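Home | Essays | Kitchen | Garage | Archive | Subscribe

Ask Me Again When It Can Wipe Down My Counter

116 shares | 80 comments

My dishwasher is the best robot I have ever owned, and I say that as somebody who has spent way too much money on robots. It takes dirty plates and gives me back clean ones. It doesn't have a face or an app (well, it has an app, but I never set it up), and in all the years I've had it, it has not once gotten stuck under the couch.

I bring this up because every few weeks a friend sends me another clip of a humanoid folding a T-shirt and asks if I'm excited. I am, a little! I grew up on cartoons where the maid had wheels and an antenna. But I've also worked the back room of a hardware store, I've raised two kids in a house with one bathroom, and I have opinions about what a chore is. I don't think most of the folks building these things have the same picture in their heads that I do.

Take "clean the kitchen." When I say that to my teenager, I mean put the cereal away, rinse the thing that has been soaking since last night, figure out which of the three half-full glasses somebody is still drinking from, wipe the counter, and pick up the mystery screw and put it in the drawer, because it belongs to something and we'll find out what in April. He does maybe half of it. But he knows what all of it is. He knows the screw matters and the twist tie doesn't.

A robot has to be taught the screw. And then it has to be taught that the other screw, the bent one, is trash.

A lot of that teaching now happens in kitchens that don't exist, built inside a computer, where a pretend robot can reach for a pretend cabinet all night long without chipping anything. I used to roll my eyes at this. Then I thought about how many plates my kids broke learning to unload the dishwasher, and I came around. If I could have had them practice on make-believe plates, I'd have signed up that afternoon.

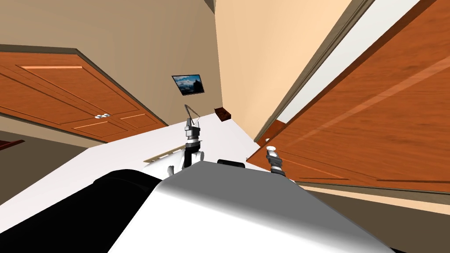

Still, I wonder how much of a real kitchen makes it into the pretend one. Does the cabinet door stick when it's humid? Mine does. You have to lift it a hair and then pull, and you'd never guess that by looking at it. Is there a sticky ring by the stove where the honey lives? Is there a dog? My counters have a slope you can't see, and eggs find it every time. Everybody's house is full of this stuff. We quit noticing it years ago, and our hands just handle it.

I had a nice long argument about this with my brother-in-law, who runs a packing line in Ultulside and is much more cheerful about machines than I am. His shop put in an arm made by an outfit called Civby, and he loves it like a nephew. It picks up a box, turns, and sets the box down. It does 1000 of them in a shift and never asks to leave early. I went to see it, and I'll admit I stood there grinning like a kid at a train crossing.

But then I watched the people. There was a woman next to it whose whole job, as far as I could tell, was everything else. She flattened a flap that had popped up. She peeled off a label that went on crooked. She kicked a scrap of tape out of the way without looking down. The arm was doing the chore, sure, and she was doing all the little chores hiding inside of it. My brother-in-law says that's fine, that's the deal, the machine takes the part that wrecks your back. And you know what, I've had my back wrecked, so I'll give him that one.

Where we split is the house. He thinks home robots are right around the corner, and he's already saving up for the one from Mallano. I looked it up: $3919, and that's before the charging dock. For that kind of money I want it to strip a bed. I want it to match socks, including the ones that don't match but are close enough for under boots. I don't want to clear the floor for it first. That was my trouble with the Lencho vacuum, bless its heart. I spent so long picking up for it that I could've just run the old upright and been done.

So can they do chores yet? I'd say they can do pieces of chores, in places that have been set up nicely for them, and the pieces are getting bigger. That's real progress and I don't want to be a grump about it. If you can't bend or grip or reach a high shelf, a piece of a chore might be the difference between staying in your own home and moving out of it. My mother would have put up with a whole lot of clumsiness from a machine that could get a can down and open it.

For me, though, I'm holding onto my money a while longer. Somebody bring one over on a school night, after tacos, and let it loose in there. I'll make coffee and stay out of its way, and I promise not to move the screw.

Share this essay | 80 comments | Older posts

Contact | Copyright, all rights reserved | Back to top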